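3.2 Objects and surfaces

The study of storage habits for stemmed glasses was done with one kind of holder, a small stand of gold-coloured wire with curled arms, and with goblets in plain, bright colours. We preferred coloured goblets to clear ones for the main set, so that in the discussion each piece could be called by its colour. A goblet hangs from the stand upside down, with the foot at the top and the bowl below. In this position the foot takes more room than the bowl, and neighbouring pieces hide one another when they are seen from a low side.

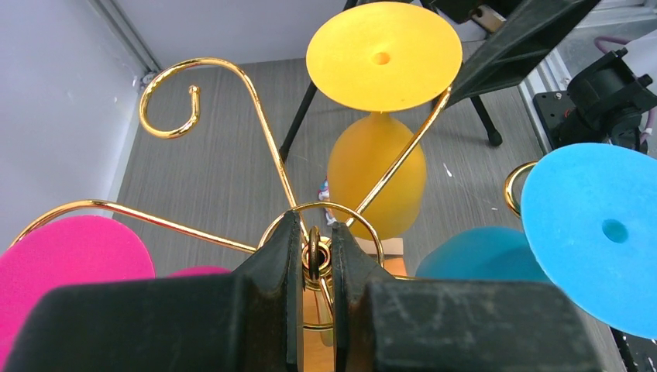
Figure 4. Pink, yellow and light blue goblets at the gold-coloured stand, near the central hub.

The participants in the earlier survey (366 households in Manzano and Standale) were asked where they keep stemmed glasses between meals. The most frequent answer was a closed cupboard, with the foot down. Hanging was the second. Several persons wrote that they hang the glasses only when guests are expected, and for this reason we treat the stand as a piece for the table and not only for storage.

We use the word "foot" for the flat disc, "stem" for the narrow part and "bowl" for the part that holds the drink. These words were not used in the same way by all the participants. For some of them the stem included the foot, and Pastor proposed to show the parts on a real goblet before each interview.

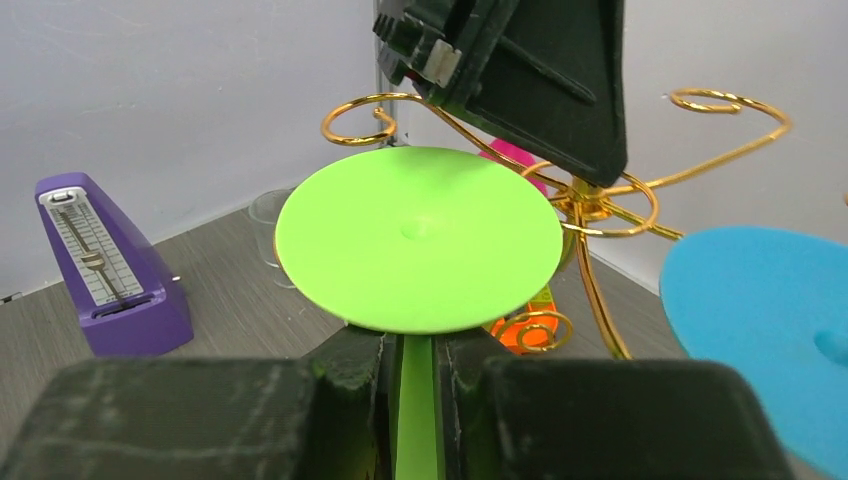 With this change the answers became easier to compare, and we repeated the first 40 interviews in the new form. The question about holding was also divided in two, one for lifting the glass and one for putting it back. Many participants lift by the bowl but put back by the stem, a difference that the old question could not show.

3.3 Pieces left on the table

A goblet may also rest directly on the table with its bowl down. We record this as "inverted", and a goblet that hangs is recorded as "hung", although both have the foot upwards. The notes on this point were written by the third author. 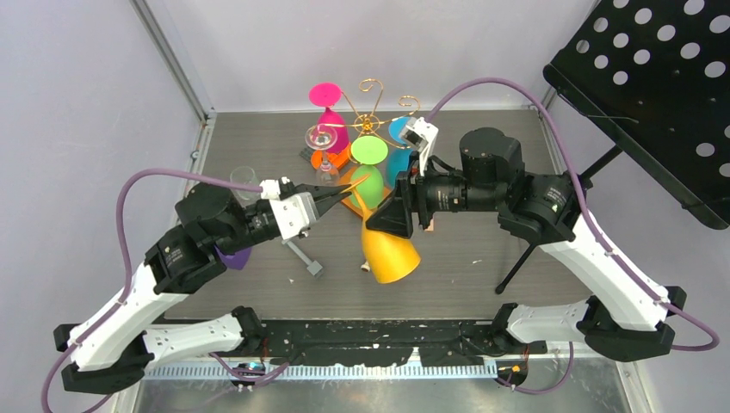
Montserrat Peñalver

In my notes the inverted glass is a separate case because it needs no holder, but it occupies the table in the same way as a standing one. I did not decide if the person intends to hang it later. Where the answer was unclear, I left the field empty.

Small kitchen articles of another form were kept in a second list, so that the terms for glasses would not be forced on them. A funnel, for instance, has a wide mouth and a narrow neck, but we do not speak of a bowl or a foot. 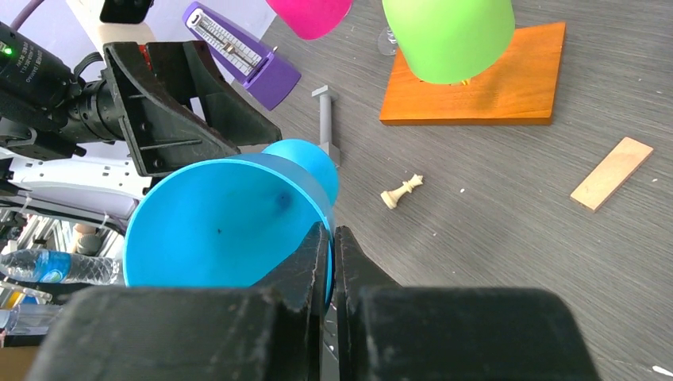
3.4 Coding of the answers

Two coders, Cuesta and Doherty, read all the written answers separately.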